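Where do you put plates you use every single day? Rack, cupboard or shelf?

Posted in Kitchens and Storage by Nanayakkara

Hello all! I've just moved into a small flat with a galley kitchen and I'm having a lovely time sorting it out, but I'm stuck on plates. There are only two of us and we use the same few plates and bowls over and over. At the moment they go from the drying rack to a wall cupboard I can only reach on tiptoe, and then straight back down again at teatime. It seems daft.

I'd like to keep them out on the worktop, standing up in a rack. My worries are whether they'll get dusty or greasy (the hob is on the same side), whether bowls can go in as well, and whether it'll look a mess. The stretch of worktop I can spare is between the sink and the wall. They're the light coloured sort with a matt finish, nothing precious. Would love to hear from anyone who has done this!

Hidalus

Do it! I've kept mine out for years and I'd never go back to a cupboard. There is something so cheerful about having your colours out where you can see them, and putting away takes no time at all because the drying place and the living place are the same place.

What I'd say first is get a low rack, and a long one. The tall two-storey ones look clever in the shop but they block your light and you end up with mugs dripping on plates. A low one can sit right back against the wall and you can still use the worktop in front of it. Mine cost me 25 pounds and that was the dear one.
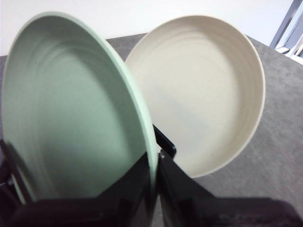
Bowls are where most people go wrong with this, so keep them out of the rack altogether. They lean, they take up three slots, and the water sits in the bottom of the curve. A cream bowl sat flat on the worktop next to a sage green plate looks lovely anyway, and you can stack the rest inside it. Plates with a proper raised lip like that green one are dead easy to pick up by the edge, so you can pull one out of a rack without knocking its neighbours. Completely flat ones are a pain, you have to pinch them and they slide.

About the grease: it depends how far the hob is. Mine is on the other side of the kitchen and I get nothing. If yours is within arm's reach, put the rack at the sink end and leave the hob end for things you wipe down anyway. Dust isn't a problem if you really do use them daily. It's the plates you don't use that get dusty, and those can go up in the tiptoe cupboard with the Christmas things.

A few more bits, in no order:

Check where your sockets are before you decide. You want to be able to get at them for the kettle without reaching over wet plates.

Measure the gap between the dividers, or take a plate with you to the shop. I took one in a tote bag on a Sunday and felt very silly but it saved me a return trip.
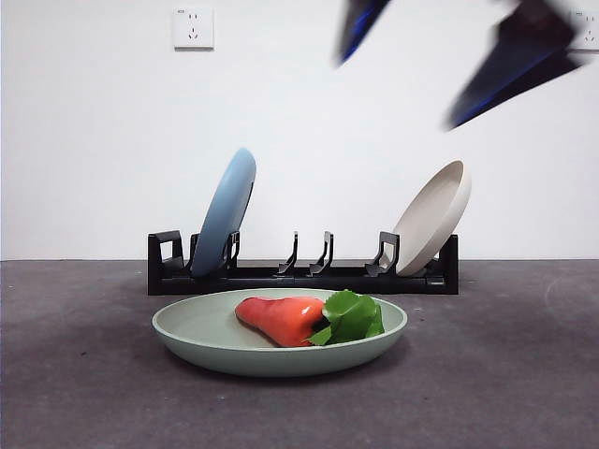
Don't fill it. I leave space between plates, partly for the air and partly because a full rack always looks like washing up that hasn't been dealt with. Half full looks as if you meant it. Black is a good colour for the rack too, pale plates stand out against it beautifully and it doesn't show tea splashes.

If it has a slotted base, give the slots a go with an old toothbrush now and then. Limescale builds up in ours something dreadful, but a soak in white vinegar and warm water shifts it. I use 200 ml of vinegar in a washing-up bowl and leave it while I have my lunch.

Predwood

cupboard. lower the shelf if you can't reach it. everything on a worktop gets sticky in the end

Jovell

I'm with Hidalus on this one, sorry Predwood! Though lowering the shelf is a good shout for the things that do stay up there.

One thing to add. Keep one plate out flat in front of the rack and let it be your landing place. We do this and I love it. Whatever veg is next to be used goes on it, so you see it and cook it before it goes soft at the bottom of the fridge. A pepper looks gorgeous on a pale green plate, all that red and orange against it.
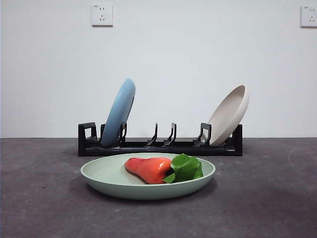 When it's time to eat, the veg goes on the chopping board, the plate gets a rinse and it's part of the table again. Then after the washing up a different one comes out. We've got a blue one, a cream one and a green one on the go and my youngest chooses which, with a lot of ceremony.

For the look of it, stick to soft colours and don't worry about matching. Ours came from all over the place, a couple from charity shops. Stand the bigger ones at the ends if your rack has sturdy ends, because they feel steadier there. And pull the whole lot forward once a week to wipe the wall behind, you'd be amazed at the little splashes.

Do let us know what you end up with, I'm always keen to hear about other people's racks!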